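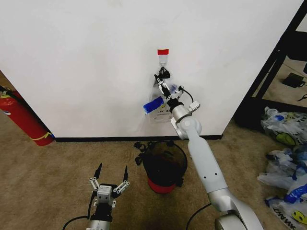 Thursday, after lunch. Wall hooks, day two. The adhesive kind from Korkia, one per bag, red tag at the spot so we stop arguing about height. Bag goes on by the drawstring - clear plastic only, or we'll be back to guessing what's inside.

Load so far: 112 g, then 98 g, then 200 g. Raju hook let go overnight at 29 g and took a flake of paint with it. Its box says "permanent."

To do: touch-up paint, white. Ask which white.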